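Why Is Cardboard So Strong?

Paper is floppy. You can rip it, fold it and crumple it into a ball. So how can a box made of paper carry heavy books across the country?

The secret is hiding in the middle! Peek at the torn edge of a box and you'll see a wavy layer squeezed between 2 flat ones. The waves are called flutes - and each one is a tiny arch, like the arches that hold up a stone bridge. Push down on an arch and it spreads the push out to both sides.

The gaps between the waves are full of air, so the box stays light and the air works like a little cushion.

Try it yourself! Fold a sheet of paper back and forth like a fan, lay it across two cups and put some coins on top. Now try a flat sheet. Big difference!
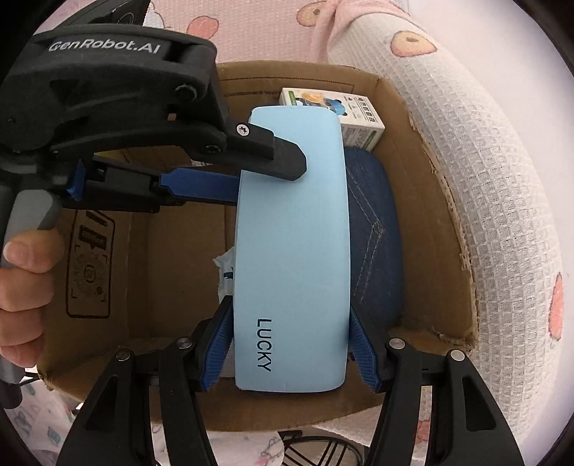
Boxes have one more trick, and it's their shape. Four walls joined at the corners hold each other up, even with the top open. A box like the one with the light blue case still has its corners to keep it stiff. Next time you get a package, give those corners a gentle squeeze!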